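第3节 毛绒玩具的收放与整形

适用于Hostmont儿童房套装。装柜部分见第2节,这里只讲软的。赶时间先看步骤1到5,剩下的回头补。

准备
・桌面一张,擦干净,别有胶水、水彩印
・软毛刷一把(婴儿发刷也行,硬鬃的不要)
・收纳盒,中号
・浅色棉布一块
・针线,备用

步骤
1. 把玩具全倒在桌上。先挑出带电池盒的、带发声器的,单独放,按第4节处理。
2. 逐个捏一遍。摸到硬块、结团,拿出来揉散。摸到尖的东西,停,拆缝检查。
3. 看缝线。开口长过指甲盖的先补再收,不补的话棉会一直往外跑。
4. 顺毛刷。短绒的顺一个方向刷两三下就够,别来回搓。
5. 有背刺、耳朵、尾巴的,先把这些小件从褶子里翻出来,再整身体。次序别反,反了要重做一遍。

恐龙类最容易漏第5步。背刺是毡片,薄,身子一团起来就夹进去了,压久了会有折痕。短绒面也一样,毛倒向哪边,颜色看着就深浅不一,容易误当成脏。先刷,刷完再判断要不要洗。
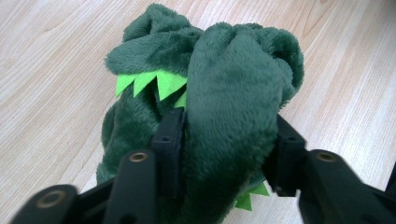 图3-1 绿色恐龙,团皱状态。浅绿色毡刺夹在褶皱之间。

6. 整形:一手托肚子,一手从头往尾巴捋。四肢往外拉一下,松手,让它自己弹。弹不回来的地方用手指从两侧往中间推棉。
7. 背刺一片一片捋直。只捏根部,不要拽尖。
8. 放进盒子,背朝上。大的在下,小的在上,不要硬塞。盖子盖不上就是装多了,换个盒。
9. 盒子外面贴标签,写种类就行,例:恐龙、熊、杂。

注意
・毡片不要用熨斗直接烫。隔棉布,低温,按一下就拿开。
・不要用真空压缩袋。Dorin Pop试过,压了一个冬天,棉结成饼,拍了半天也没拍开。
・洗过的一定要干透再收。外面摸着干不算,捏肚子,里头凉凉的就是还潮,在晾一天。
・绿色、深蓝的头一次洗要单独洗,怕掉色。
・三岁以下孩子用的,纽扣眼睛每次收之前都拉一拉,松了就缝紧或者拆掉。

小问题
毛打结:用手指先分开,再刷。剪是最后的办法。
背刺卷边:夹在书里一晚上(隔纸),多数能平。已经裂的剪一块同色毡补上,针脚藏在根部。
有味道:先晾通风处,不要喷香水,喷了更难弄。
身子一边鼓一边瘪:棉跑偏了,从鼓的那头慢慢往瘪的那头揉,急不来。

收完以后
盒子放柜子最下层,孩子自己够的着。离暖气远一点。Ruba Hattar的建议是周日收一次,平时就扔筐里不管,照着做下来比天天收省事。换季的时候把压在底下的翻到上面,顺手再捏一遍缝线。

补棉、换毡片需要的配件在附件袋Jandent里,用完凭袋上编号263补领。

下一节:带发声器的玩具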